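Stidlow at work: a gallery from the Drullance teaching room

Posted July 28, 2025

Welcome, and thank you for stopping by! Quite a few of you have asked what we get up to at Stidlow now that the automation project has properly settled in, so I've put together a small page for families, former colleagues and anyone else who is curious. I should say at the start that I am no engineer (I came here to do the rotas, and I still do them), so please forgive me if I get the odd term wrong.

Until April most of us worked on the service counter, doing the same handful of jobs over and over, shift after shift. Then Vument came in to help us automate the dullest of them, and the question on everyone's mind was of course what would happen to the people. The answer so far is that 8 of us have moved across to teaching, which means doing the old jobs by hand with a gripper, slowly and neatly, so that the machines have something to learn from. The target is 300 good runs for each task, and my goodness, you do get to know a task by the end of it!

It hasn't all been plain sailing. Arms get tired, and we now swap over every two hours, which was Leonie Ostermann's idea and a very good one. Some people miss the chatter of the counter, and I do understand that, though the tea breaks have got longer and a good deal louder. Four of the team have started the Kabbaj evening course as well, and they come in the next morning full of words I have to look up.

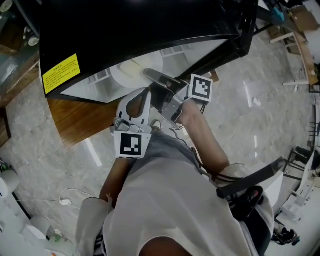 Gripper in hand at the big black appliance, with the white disc just ahead of the metal finger.

It is close, careful work, and those who spent years on the counter tend to be the best at it, as they know how far to reach without thinking. If you used to work with us and fancy a go, do ring the office and ask for Leonie. More pictures will be added once I have sorted through them all.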